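Forker opens bookings for two-armed tabletop handling service

Altham site to take trial work from small producers from March

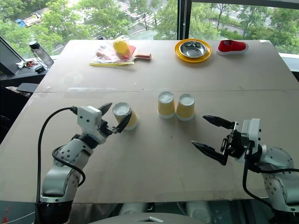 Forker, the Altham equipment hire firm, has announced that its two-armed handling service will be open to outside customers from March. The service allows a business to send in a sample of its goods, have a handling routine prepared by Forker staff, and then hire the equipment with the routine already loaded. It is intended for small producers and packers who have work of a repetitive kind but who do not wish to buy machinery of their own. Light and easily crushed goods have been given particular attention, and paper cups are among the items used in setting up the arms. The yellow cups are handled on a plain table covered in cardboard, with one arm working from each side and each fitted with a two-fingered gripper. Customers are asked to send their own goods for the later stages, as the firm does not regard a routine as complete until it has been run on the items for which it was ordered.

The service has been developed with Grgić, a family engineering business based at Drandska, which supplies the control software and trains Forker's staff in its use. Stojan Grgić, who leads the work at Drandska, stated that the two firms had spent much of the past year on the question of grip.

"A rigid box is a simple matter," he said. "A paper cup will fold if it is held too firmly and slip if it is not held firmly enough. We wished to be able to set that figure for each item and then leave the customer with something that does not need adjusting every morning."

Under the published terms, a single trial day at Altham will be charged at £737. The fee covers the use of both arms, the attendance of one technician and a short written report. Businesses which proceed to a full hire will pay £1277 per month, with delivery and setting up included within 67 miles of the Altham site. Customers at a greater distance may still apply, and will be given a separate quotation for transport.

Each hire includes two routines. Further routines may be ordered during the hire period, and a routine prepared for one customer will not be supplied to another without written consent. Goods must be dry and unbreakable under normal handling, and must be capable of being lifted by one gripper. The firm will not at present accept glassware, open liquids or unwrapped food.

Tihomir Shehu, head of customer services at Forker, said that the trial day had been introduced at the request of existing hire customers.

"Several firms told us that they were interested but could not commit to a monthly charge on the strength of a brochure," he said. "They will now be able to attend, watch their own goods being handled and put questions to the technician. If the work is unsuitable we shall say so in the report."

Mr Shehu added that the arms were slower than an experienced packer on most tasks and that the firm did not intend to claim otherwise. In his view the service would be of most use for evening work and for short runs of sorting or stacking. During preparation the equipment at Altham had carried out almost 2000 practice lifts, and the records of these would be open to customers on request.

Applications for trial days may be made in writing or at the Altham trade counter. Applicants should state the size and weight of the goods and the surface on which they are normally handled. Samples will be returned after the trial where this has been requested in advance.

COMMENTS (4)

packing_bench
Is the £1277 before or after VAT? The article doesn't say and the trade counter couldn't tell me either.

Marlpit
We make card trays and lampshade blanks, so the bit about grip is of interest. Would like to know how it copes with things stacked inside each other. Separating them is the slow part for us.

D. at the mill
@Marlpit same question here. I have asked for a trial day and will put it to the technician.

oldlathe
67 miles is an odd number. Leaves us out by about four.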